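Most laundry advice is about soap. The Jalberg wool dryer ball set is about the other half of the job, the half where everything comes out of the wash clean and then sits in a damp heap until you remember it exists.

**Jalberg Dryer Balls, set of 16**

Felted wool all the way through, unscented, undyed. Toss in four for a normal load, six for towels, and the rest are spares, to be distributed under the sofa by your cat.

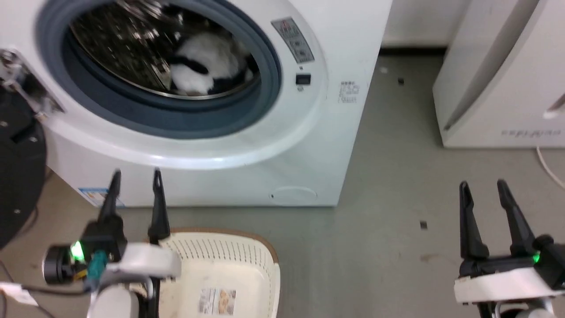
*Black-and-white item in the drum.*

**What they do**

They keep sheets from rolling themselves into a burrito with one wet sock at the center. They do not fold. We asked.

**What they don't do**

- Go in the washer. They're for the dryer only.
- Replace cleaning the lint screen, which you should be doing anyway.
- Remove gum. See our Salazar stain bar for that, and lower your expectations.

**Care**

Air them out in January and whenever they start to smell like a wet sweater. If they go fuzzy, shave them. Yes, with a sweater shaver. It's oddly relaxing.
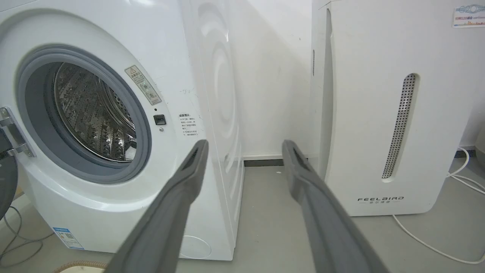

*Front-loader with the door open: gray gasket, perforated drum.*

**Details**

| | |
|---|---|
| Material | Wool |
| Color | Oatmeal, or Darker Oatmeal |
| Storage | Cotton drawstring bag, included |
| Returns | 35 days, unused |
| Ships from | Trutley warehouse |

The Gudbridge drying rack is sold separately and holds up the delicates these balls have no business touching. Orders placed before noon go out the same day.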